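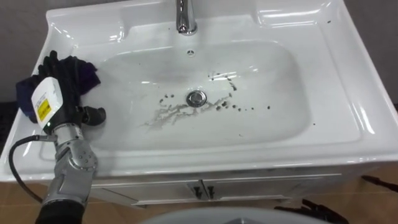 Weiße Keramik verzeiht nichts, und deshalb beschäftigt sich die Arbeitsgruppe um Gudrun Sauerland seit September mit einem Gegner, den andere Institute gern ihren Hilfskräften überlassen: dem Dreck im Waschbecken. Ihr Verfahren heißt Vavthorpe und beruht auf einer Einsicht, die jede WG nach einem Monat auch ohne Fördermittel gewinnt. Einmal drüberwischen reicht nicht.

Bislang lernten Roboter das Putzen meist als Bewegung. Sie ahmten einen vorgeführten Wischzug nach und erklärten die Sache für erledigt, ganz gleich, was um den Abfluss herum noch klebte. Vavthorpe schätzt vor und nach jedem Zug, wo Flecken sitzen, und plant den nächsten Zug aus der Differenz. Glanzlichter auf der Glasur waren dabei lange das größte Ärgernis: Eine frühe Fassung polierte mit Hingabe die Spiegelung der Deckenlampe.

Trainiert wurde mit 479 ferngesteuerten Vorführungen, getestet in 104 Durchläufen an Becken, die das System nicht kannte. Gegenüber der reinen Nachahmung blieb deutlich weniger Schmutz zurück, vor allem bei verstreuten Spritzern. Ein Durchlauf dauert allerdings rund 15 Minuten. Wer morgens um sieben ins Bad muss, sollte das einplanen.

Offen ist noch die Frage des Lappens. Ob er selbst inzwischen schmutziger ist als das Becken, beurteilt das Modell vorerst nicht. Sauerland will das in der nächsten Version nachreichen, die unter dem Namen Caltton läuft. Der Vorabdruck liegt im Gruppenlaufwerk, Anmerkungen bitte direkt an sie.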